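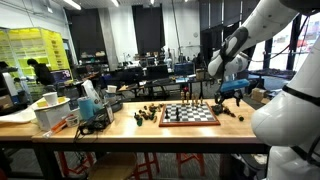

The long table, with the chessboard and all its clutter.

Diary > February > Chess and other slow things

5 min read

I have been meaning to write about the chess for weeks, and every night I sit down with the diary and end up writing about the weather or my knee instead. So tonight I made a cup of tea first, moved the lamp over, and promised myself I wouldn't put a word down about either one. (The knee is fine, thank you. That's all it gets.)

It began with Eulalia Vergara, as so many of my projects do. She learned the game from her uncle in Purham when she was small, and she has the kind of patience I've always envied, where she can look at a board for a quarter of an hour and then move one pawn and be perfectly happy about it. I learned from a library book when I was already grown, and I still say the names of the pieces in my head while I move them. We found out about each other's chess completely by accident, over soup, and by the end of the soup we had agreed to play.

We play on the long table, the one with the honey-colored top, because it's the only surface with enough room, and even then we share it with everything else. I do love that table. I have sat at it through tax forms and birthday cards and one very bad attempt at bookbinding, and it always looks cheerful, even under a mess. And it is a mess! There are papers sliding over the edge at one end, and the teal tumbler, and a tall white paper bag with its top folded down, and somebody's paper cup sitting on a plate. I keep telling myself I'll clear it all before a game. Then Eulalia pulls up her chair and starts thinking and I forget entirely.

The board has a reddish-brown frame, and the squares are proper black and white, which I like better than the brown-and-cream kind. I can see what I'm doing. Eulalia says the brown ones are restful, and I say restful is exactly how I lose bishops. The pieces that have been taken go off to the left in a heap. She used to line hers up neatly, but I have never managed it, and I think I've worn her down, because lately hers get dropped in with the rest and some of them end up lying on their sides like people on a beach. A few always stray to the other side of the board, too. I put one in my cardigan pocket once without thinking and carried it all the way to the post office.

Today we were at it by 4, which is early for us. I had decided on the walk over that I was going to play bravely. I've been borrowing a book of old games from the Erkach branch library, 249 pages and very small print, and I've got as far as page 22, so naturally I felt like an expert. The man who wrote it is very firm about the middle of the board. Get your pieces to the middle, he says, over and over, until you could shake him. So I did. I got everything I could into the middle, and it all stood there looking magnificent, and then I had no idea what came next, because that must be on page 23.

Eulalia hardly had to stir. Her back row stood there as tidy as a church choir, and she just waited for me to trip over my own feet. I asked her what she would do if she were me, and she said, very kindly, "I'd have a sandwich." So we stopped and had one each, and talked about her sister's move to Hung, and whether the Ralik bakery has changed its rye bread. (It has. She thinks it's the flour and I think it's the new oven. We were not able to settle it.) When we came back to the board I had forgotten whose turn it was, and so had she, and we decided it was mine out of charity.

I won't tell you the ending, diary, except to say that I shook her hand and she offered me a rematch before I had let go of it. But I lasted longer than last time, and there were 2 moves in there that I'm proud of. One of them made her take her glasses off and put them on again.

I've been thinking since I got home how glad I am to have a thing like this in the winter, when the afternoons are so short. We must have spent more than an hour not saying a word, and I came home feeling I'd had a good long talk. My mother used to feel that way about shelling peas with her cousin.

Things to remember for next time: bring back her umbrella, return the book or renew it, take a loaf of the rye so we can compare it properly, and read page 23 before I go near that board again. And I'd like to clear the papers off the end of the table, though I've written that down before.

The tea's gone cold, so I'm off to bed.

3 comments · 6 shares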